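Open Day at the Bundgaard Mill, Drevport

Up before the birds to catch the early train out of Vileck, with a thermos, a notebook and an empty backpack that I had promised my sister would come home at least half empty. (It did not.) The Bundgaard mill only opens its doors to the public in September and again just before the holidays, and I've missed it so many times that I'd started to think of it as one of those places other people go. So December 2007 will be remembered in my house as the month I finally got to see where the Orora yarn comes from!

Drevport is a longer walk from the station than the flyer makes out. You follow the river, cross at the iron footbridge and then climb past a bakery that sells a cardamom twist the size of a shoe. Buy one. The mill is at the top of the hill, brick, three floors, with a long low building tacked on behind for dyeing and shipping. I got there just as they were unbolting the gate and there was already a line, most of it wearing handknits. I counted myself among friends.

They take you around in groups. Ours was led by Ngaio Dunstan, who runs the carding floor and has the loud, clear voice of a person who has spent years talking over machinery. She started us in the wool store, and I could have stayed there all day. The fleeces come in from farms on both sides of the river and get sorted by hand on slatted tables, so that the grit and short bits drop through. She let us put our arms in up to the elbow. My hands were soft until supper.

After that comes scouring, where the wool goes through a string of warm baths, and the smell is sheep and soap and something a little like wet cardboard. Lots of wrinkled noses in our group. I liked it. The water gets most of its grease skimmed off, and the grease goes into a hand balm they sell in the shop (bought two tins, one is a gift, or was).

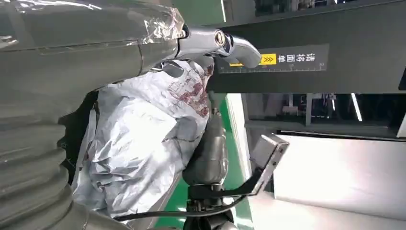 Carding was the part I'd been looking forward to, and they ran it for us. The big drum is older than anyone who works there, and it makes a steady roar that you feel in your ribs before you hear it. Fluff goes in at one end in clumps and comes off the other as a web so thin you can see your fingers through it. Then the web gets split into strips and rubbed into soft ropes, which aren't yarn yet and will come apart if you breathe on them. A little boy in front of me asked if he could have some and went home with a pocketful.

Upstairs is spinning. The frame holds 200 spindles, and when it starts up they all blur at once, which got an actual "ooh" out of us. Ngaio walked up and down the row while she talked and mended broken ends with a flick of the thumb, never looking down. I have been trying to learn to splice neatly for years. I asked her to show me again slowly and she did, and then again, and I still can't do it, but I now know what I'm doing wrong: too much twist before the join.

I hadn't known that Orora is plied twice. Two strands are twisted together, and then those are plied again into a 4-strand cord, and that's where you get the bounce that makes it so nice for socks. It also explains the price, a bit. I felt better about the price after that.

Then down the back stairs and across the yard to the dye house, where Troels Ingvarsson was waiting for us with sleeves rolled up and forearms that were blue on one side and mustard on the other. What a talker, and I mean that as praise. He keeps a shelf of ring binders with a snip of every batch he has ever dyed, taped in with the recipe, and he let us leaf through them. There's a green in one of the older binders, a sort of pond color, that he has never managed to match since. He thinks the town changed something in the water. He lifted a rack of skeins out of the pot while we stood there, and they came up steaming, a deep rusty red, and everybody took a step forward.

Someone asked about plants. He does a small run with madder and weld each summer and it sells out in a morning, so get on the list if you want any. I'm on the list.

The last stop was the mail-order side, at the other end of the same building. I order from them every winter and it was fun to see the place from the inside. Orders placed by noon go out the same day, and skeins from different dye lots are never mixed in one parcel unless you ask for it. Good to know if you're making a sweater.

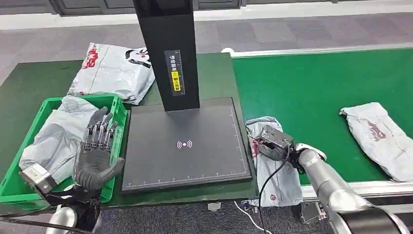 Green plastic crate and mailer bags on the table.

By then I was starving. Lunch is in the old canteen and it's soup, split pea with or without ham, plus rye bread and as much coffee as you like. I shared a table with a couple from up the coast who raise their own sheep and had brought a bag of lamb's wool to ask about having it spun. The mill will do it, but there's a minimum weight and a wait until spring.

The shop, then. The seconds bin is by the door and you need to be quick. I came away with a sweater's worth of Orora in oatmeal, two odd skeins of that rusty red, and a cone of undyed that weighs as much as a cat.

A few practical notes. Wear flat shoes, the stairs are steep and the floors are slick with years of wool grease. The carding floor is loud, and they hand out earplugs if you ask. The dye house has a step down right inside the door. The shop took cash only when I was there. The last train back to Vileck leaves earlier than you'd like, so do the shop before lunch if you're a slow chooser like me.

Next time I want to see the sorting again, and I want to go in September when the new fleeces are coming in.

Sign up for our newsletter and get new trip reports by e-mail. Enter your e-mail address and click Subscribe. You can unsubscribe at any time.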